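September 19, 2024

Lab course, second session in the big room. Jörg Dreßler divided us among the tables and handed out the task sheets before anyone had their gear on. I got the square table with the pink-and-white checkered cloth. Assignment: plate and tray, 31 repetitions, grippers in both hands, start position varied each time.

Notes on handling. The marker cubes sit on the outer sides, so the wrists have to stay turned or the tracking drops. My left drifted inward from repetition 10 on. Dreßler wants the jaws closed fully between runs – I forgot this 2 times and logged both. 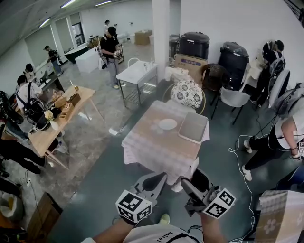
Data and upload

Session folder is named Sperling, after the old club server. Total for the course now stands at 1242 runs, mine included. Jorlow, the sorting script, rejected four of my files for missing start poses. I will redo those tomorrow at the same table.

The Flusau group is still ahead of us on run count. Their rejection rate is higher, according to the sheet on the door.

Open points: ask whether the tray task may be done one-handed. Return the Travico manual, due since July. Forearms sore – lower the start height next time. Report section 2 is still unwritten.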